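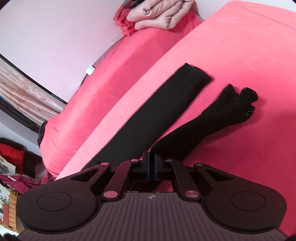 Gerasimos Politis asked, after reading the January draft of this section, why the fingertip check has to be repeated on dark cloth when the gripper has already passed on the white test card. Dark fabric gives the camera very little contrast with black fingers, so a gripper that tracks well on the card can still lose its tips on a sock or a sleeve. Run both.

4.3 Comparing fingertip pads on soft items

Use the same camera mount and controller settings for each set of pads. The steps below apply to the Pisell and Trarnlow pads.

1. Fit the first pair of pads and tighten the pin screws by hand.

2. Close the gripper fully. The pads should meet along their whole length. If they touch only at the top, loosen, reseat and close again.

3. Start a new recording in Manolakis and enter the pad name.

4. Lay two dark items on a plain, lighter cloth, close together but not overlapping.

5. Approach with the fingers open, pick up one item, hold it for 2 seconds and release.

6. Repeat for 40 picks, then change pads and start again from step 2.

Note: Log a pick as failed if the second item comes up with the first – even if both are released cleanly.

Note: If tip tracking drops out for more than 8 frames in a row, stop and adjust the exposure before going on. Picks made before the change must be done again.

Caution: Keep loose threads away from the linkage pins. Check the pins each time you change pads.

Caution: Replace pads after 200 picks. Worn pads slip on thin knits and will spoil the comparison.

When both sets are done, export the two logs and go to 4.4.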